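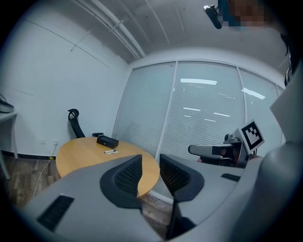
마흔을 넘겨 처음으로 자기 가게를 연다는 것

아이가 잠들고 나면 비로소 하루가 시작된다는 말을, 예전에는 그저 부모들이 하는 농담쯤으로 여겼다. 그런데 요즘은 그 말만큼 정확한 말도 없다는 생각이 든다. 밤 열 시쯤 부엌 불만 하나 켜 두고 식탁 앞에 앉으면, 냉장고 돌아가는 소리가 제법 크게 들린다. 그 시간에 무언가를 만들기 시작한 여자들이 생각보다 많다. 이번 호에서 소개할 '온디비어(Ondivier)'도 바로 그런 밤에 태어난 작은 비누 공방이다.

온디비어를 꾸려 가는 주인은 이름도 얼굴도 내놓지 않는 조건으로 이야기를 들려주었다. 물건이 먼저 보였으면 좋겠다는 것이다. 그래서 이 글에서는 그냥 '주인장'이라고 부르기로 한다. 본인도 그 호칭이 제일 편하다고 했다(손님들도 다들 그렇게 부른다고 한다).

주인장은 마흔셋에 회사를 나왔다. 물류 회사에서 오래 일했고, 그만두기 직전까지는 모이니한(Moynihan)이라는 중견 업체에서 수입 서류를 다뤘다. 일이 싫었던 것은 아니었다고 몇 번이나 강조했다. 숫자가 딱 맞아떨어지는 순간의 기분은 지금도 가끔 그립단다. 다만 둘째의 아토피가 심해지면서 집에서 쓸 순한 비누를 직접 만들기 시작했는데, 그 재미가 점점 커져서 나중에는 회의 시간에도 올리브유 배합 비율을 끄적이고 있더라고 했다.

"처음 만든 건 비누라고 부르기도 민망했어요. 칼로 자르는데 부스러지더라고요. 남편은 치즈인 줄 알고 접시를 가져왔고요."

그 치즈 같은 비누를 그래도 버리지 않고 다 썼다. 잘게 갈아서 걸레를 빨고 운동화도 빨았다. 그렇게 실패작을 써 가며 배합을 고치는 동안 노트가 한 권씩 늘었다. 노트에는 온도와 습도, 굳힌 날짜가 빽빽하고, 군데군데 아이들이 그린 공룡도 있다. 공룡 옆에는 '이번 것 향 좋음'이라고 적혀 있는데, 무슨 향이었는지는 적지 않아서 아직도 그 향을 다시 못 만들었다고 한다. 나는 이 이야기가 참 좋았다.

가게를 열 때 가장 무서웠던 것을 물으니 돈보다 먼저 '설명'이라는 답이 돌아왔다. 친정어머니에게, 시댁에, 같은 반 엄마들에게 왜 멀쩡한 직장을 그만두고 비누를 파는지 설명해야 하는 일. 어머니는 한동안 친척들에게 딸이 휴직 중이라고 말했다. 그러다 어느 명절에 이모가 비누를 더 구할 수 없느냐고 전화를 걸어 왔고, 그날부터 어머니의 말이 바뀌었다. "우리 딸이 사업을 해." 주인장은 그 대목에서 한참 웃다가 차를 한 모금 마셨다.

물론 돈도 무서웠다. 퇴직금의 절반은 손대지 않기로 정하고 나머지로만 시작했다. 비누는 화장품으로 분류되기 때문에 제대로 팔려면 갖춰야 할 절차가 적지 않은데, 서류라면 이골이 난 사람이라 그 부분은 오히려 즐거웠다고 한다. 회사에서 배운 것은 하나도 버릴 게 없더라는 말을, 나는 수첩에 크게 적어 두었다.

첫해에 판 비누는 모두 1,158개였다. 많다면 많고 적다면 적은 숫자다. 주인장은 이 숫자를 외우고 있었다. 이듬해에는 2,806개가 나갔고, 그제야 집 부엌을 벗어나 틴다데일(Tindaddale) 상가 2층에 작은 작업실을 얻었다. 상가 이름은 거창하지만 엘리베이터가 없고, 비가 오면 계단참이 미끄럽다. 그래도 오후가 되면 해가 깊숙이 들어와서 건조 선반을 놓을 자리를 정할 때 애를 먹었다고 한다. 비누는 직사광선을 싫어한다. 결국 가장 좋은 창가 자리는 사람 차지가 되었고, 선반은 북쪽 벽으로 갔다.

지금 만드는 비누는 여덟 가지다. 가장 꾸준히 나가는 것은 향을 전혀 넣지 않은 무향 비누이고, 주인장이 가장 아끼는 것은 쑥 비누다. 쑥 비누는 시간이 지나면 초록이 누렇게 바랜다. 색이 변했다고 바꿔 달라는 손님이 더러 있어서 포장지 안쪽에 작은 글씨로 안내를 넣었는데, 그 글을 쓰는 데만 사흘이 걸렸단다. 변명처럼 들리지 않으면서도 다정하게 쓰고 싶었다고.

그로스투라(Grostura)라는 편집숍에서 입점 제안이 온 것은 작업실을 얻고 얼마 지나지 않아서였다. 수량을 두 배로 늘려 달라는 조건이 붙어 있었다. 누구라도 반가워할 소식인데 주인장은 일주일을 끙끙 앓다가 수량을 줄여서 역제안을 했다. 저온에서 천천히 굳히는 방식이라 서두르면 맛이 안 난다고(비누에 맛이라니, 하고 둘이서 또 웃었다). 다행히 편집숍에서 그 조건을 받아 주었고, 지금도 매달 정해진 만큼만 보낸다.

하루 일과를 들어 보면 낭만과는 거리가 좀 있다. 아침에 아이들을 보내고 작업실에 나가면 제일 먼저 환기를 하고, 저울을 닦고, 전날 부은 비누를 들여다본다. 오전에는 만들고 오후에는 자르고 포장한다. 택배 마감은 네 시. 그 뒤에는 주문 문의에 답을 하는데, 피부 고민을 길게 적어 보내는 손님에게는 답장도 길어진다. 병원에 먼저 가 보시라는 말을 꼭 넣는다고 했다. 비누는 약이 아니니까.

혹시 비슷한 꿈을 꾸는 독자가 있을까 싶어 조언을 부탁했더니 손사래부터 쳤다. 그러더니 돌아서는 나를 붙잡고 문간에서 이것저것 일러 주었다. 처음부터 예쁜 상자를 맞추지 말 것. 친구에게는 꼭 제값을 받을 것. 가격을 정할 때 자기 시급을 빼놓지 말 것. 그리고 잘 안 풀리는 날은 작업실 문을 일찍 닫고 목욕탕에 갈 것! 마지막 조언은 나도 당장 따라 해 볼 작정이다.

둘째의 피부는 요즘 많이 편안해졌다고 한다. 크면서 나아진 것인지 약 덕분인지 알 수 없다며, 주인장은 이 이야기를 절대 광고 문구로 쓰지 않는다. 아이는 이제 공룡 대신 비누 도장에 새길 무늬를 그린다. 고래 한 마리와 이름 모를 풀 한 포기가 후보에 올라 있다.

온디비어는 7월 14일부터 작업실 한쪽에서 작은 판매대를 연다. 여름 동안은 비누가 더디 말라 물량이 넉넉하지 않고, 새로 준비하는 귤껍질 비누는 9월에 나온다. 계단이 가파르니 편한 신발을 신고 가시길.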